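Trornberg Deep Tabletop Bin, Dark Gray
Sloped-wall open bin for sorting, play and workroom use
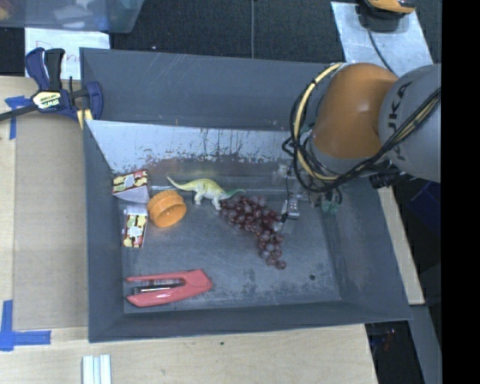

Trornberg bin in dark gray on a light wooden tabletop, with grapes and a toy dinosaur inside.

Overview

The Trornberg is an open, rectangular bin made to stay put on a table or counter. The walls lean inward toward the floor, so small things that land against the side slide down and end up where you can reach them. There is no lid. It is sold for toy rooms, classrooms, craft rooms, packing tables and anywhere else that loose items of different shapes need to sit together until someone picks them out.

The bin comes in one size and two colors. The dark gray is shown on this page. The other color, called Flavell, is a pale stone shade. Both are the same shape and use the same material.

What it holds

The opening is wide enough to reach in with both hands. Customers use it for stuffed and plastic toys, play food, blocks, balls of yarn, gloves, small boxes and returned goods waiting to be checked. Items can be tipped in from a box or bag. Light items can be heaped up to the rim. With heavy items, keep to the load limit in the specifications below and spread the weight over the floor of the bin.

It is not a liquid container. The floor and corners are molded in one piece and will hold a spill until you can wipe it up, but the bin should not be used for soaking or for ice.

Whole fruit can be kept in it for display or for a short time before it is put away. Use a liner if the fruit will be eaten without washing.

Surface and wear

The inside has a smooth finish. Expect it to mark. Hard toys, metal parts and tools leave pale scratches on the walls, and the floor will scuff in the first weeks of regular use. The marks show more on the dark gray than on the Flavell. They do not go deep and do not affect the strength of the bin. We do not accept returns for scuffing on a used bin.

If the look of the bin matters to you, order the felt floor mat (sold separately). It covers the flat part of the floor only and lifts out for washing.

Specifications

Shape: rectangular, open top, walls sloping inward
Colors: dark gray, Flavell
Outside length: 26 inches
Load limit: 131 pounds, evenly spread
Rim: rolled, no sharp edge
Feet: 4, non-marking, already fitted
Stacking: empty bins nest, up to 3 high
Use: indoors

Measure your table before ordering. The feet should all rest on the tabletop. Do not let one end hang over the edge, even when the bin is empty.

In the box

One bin with feet fitted
One sheet of care instructions
One blank label for the front rim

Mats, liners and dividers are not included.

Accessories

Felt floor mat, gray. Cut to fit the floor of the bin. Machine wash cold and dry flat. It will shrink in a dryer.

Thân divider. A single upright panel that drops in across the bin and splits it into two parts. It is held by the slope of the walls and can be moved a little either way. It does not lock, so take it out before you carry the bin.

Fendness liner. A clear, flexible liner for food, clay or anything dusty. It folds over the rim on all sides. Wash by hand.

Rim labels, pack of 26. Blank, write-on. They peel off without leaving glue if removed within a year.

Care

Wipe with a damp cloth and mild dish soap. For dried paint or glue, let a wet cloth sit on the spot for a few minutes and then rub. Do not use scouring powder or steel wool. Do not put the bin in a dishwasher. Keep it away from heaters and stove tops.

Dust collects in the corners where the walls meet the floor. A soft brush gets it out faster than a cloth.

Questions we get

Can I cut a handle into the wall?
No. The rim carries much of the load, and a cut below it will spread. If you need handles, lift by the rim from both ends.

Will it fit on a rolling cart?
It fits on most flat-topped carts that are longer than the bin. Strap it down if the cart will be moved while the bin is full.

Does the new dark gray match older bins?
Close, but there was a change of pigment supplier in April and bins made after that are slightly darker. They still nest with the older ones.

Can children use it?
Yes, on a steady table at a height they can reach into without climbing. Do not let a child sit or stand in the bin.

Is there a smaller one?
Not at the moment. For smaller amounts, most people buy the divider.

Shipping and returns

Single bins ship in a plain carton. Orders of 3 ship nested, with paper between the bins. Larger orders go on a pallet and need someone at the address to sign for them. Unused bins can be sent back within 26 days, with the feet still on. Return postage is paid by the buyer unless the bin arrived damaged or in the wrong color.

For bulk prices or replacement feet, write to Svetozár Mikuš in the order office and include your order number. Replacement feet are sold in sets of 4 and press in by hand.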